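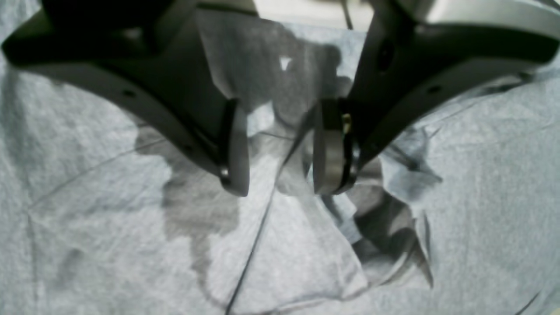
Wrist view, blue-gray cloth and clear plastic.

Filed under: Bench Notes / Data Collection
Search the notebook

Sunday, bench log. Long one today, and a good one! I came in wanting to get the cloth set moving again and ended up with 475 new episodes in the Totance folder, which is more than I've ever put there in a day. Þröstur drove the leader arms until lunch and I took over after that. My wrists know it.

Clear plastic over fabric is my new favorite kind of nasty. The sheet hardly exists for the camera apart from its highlights and creases, so the policy has to learn from glare and shadow. I want lots more of it in the set. Tag these "clear_over_soft" please, all lowercase, the loader still chokes on capitals.

Shirts next. The rule we settled on is collar first, pinch near the neckline seam, then lift slowly. I love how much the seam gives you - it's a line you can find again however the rest of the shirt has landed, and the old Flinuvo model kept ignoring it and going for the middle of the chest.
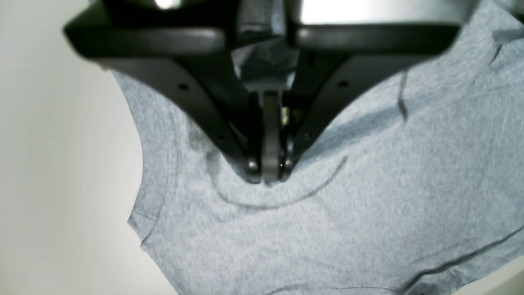
We also tried grabbing at the sleeve hem for a while and it made for muddled demos, two strategies fighting each other in one task label. So sleeve grabs get their own label from now on. Lærke, if you're cleaning the older Brøndum batch, could you split those out too? It's only the label field, the trajectories are fine as they are.

Keep the misses! I was deleting them back in August and I regret it. A missed pinch followed by a calm second try is worth a lot to us, and the recovery behavior in the last checkpoint came nearly all from Þröstur's clumsy morning (his words, and he's proud of it). Only throw out an episode if a stream dropped or the arms were bumped. 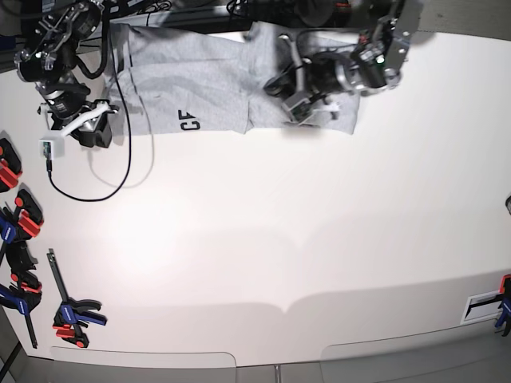
How long should one demo be?
As long as the fold takes at an easy pace, with a cap of 12 seconds per grasp attempt. Past that people start hovering and the model learns to hover.

Other things for the handover. Resets need to be messier. I caught myself laying the garment out nearly the same way every time, so from here on, pick it up, drop it, and live with whatever you get. Change who's driving every hour if there are 2 of you. And write the garment name before you start the run, never from memory afterward.

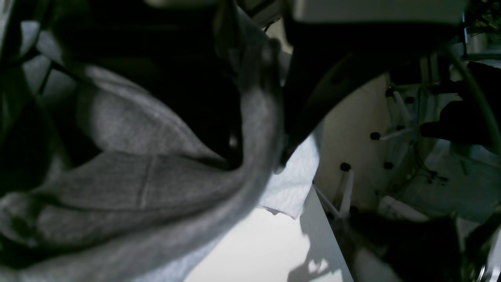 2 min read

Total in the set is now 3150 episodes, and that's enough to kick off a proper training run on Bruvia tonight. I've held back the heather gray knits for evaluation, which is a bit mean as they're the ones I'm most excited about, all those soft folds in a single color. If it can find a ridge to pinch on those I'll be over the moon.

To do: check the time sync between wrist and overhead before the next session, move the "clear_over_soft" runs out of temp, ask Lærke which split she wants frozen.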